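Category: Robotics / Datasets / Known issues
4 min read · 2 shares · 3 comments

# Troltton screwdriving set: README and fault notes

Maintained by Costel Grecu. Read the fault notes before training on anything in the `womard` folder.

## What is in the set

The set holds 241 teleoperated episodes of two arms working on one tabletop. One arm holds a cordless screwdriver and the other holds or positions a printed part. Each episode has joint positions for both arms, gripper opening, motor current and wrist video. Recording was done at two benches, Womard and Campos. The task is the same at both, but the tables, lamps and clutter differ.

## What went wrong

In August the driving arm at Womard started losing its grip on the tool. The gripper reported closed, the current looked normal, and the screwdriver turned in the fingers as soon as the bit met resistance. In one episode the tool came free with the motor running and landed on the table next to the operator's hand. No one was hurt. We stopped recording at that bench the same afternoon.

There were two separate causes:

- The finger pads had taken a permanent bend. They still closed around the tool body but pressed on it with much less force.
- The closing limit had been set by hand on a new pair of pads and was never set again. The controller stopped at the old position and called it a good grasp.

The stop button did what it should. It cuts power to the arms. It does nothing to the screwdriver, which runs on its own battery, and our bench sheet did not say so. It does now.

## How to find the bad episodes

Affected episodes have `grip_fault` set to true in `episodes.csv`. Costel marked them by watching the wrist video, so some 2 percent may be marked wrong. Slips under a few degrees are hard to see and were left unmarked. Do not use the success flag for this. Several faulty episodes are marked successful, as the screw went in anyway.

## Changes at the bench

1. Pads are checked against a new pair before each session.
2. The closing limit is set again after every pad change.
3. The tool is fitted with a low torque setting and a wrist tether.
4. Hands stay off the table while either arm is powered.

The Fakasham loader reads the fault column from version 3 on. Older versions ignore it and load everything without a warning.

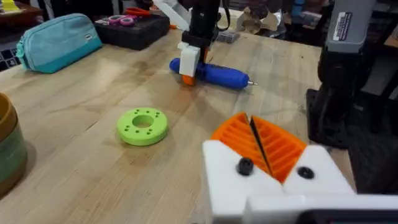 Campos episodes were checked the same way and no tool slips were found. The pads there were newer, so this says little about how long a pair lasts. If you find an unmarked slip, open an issue with the episode number and the time it starts.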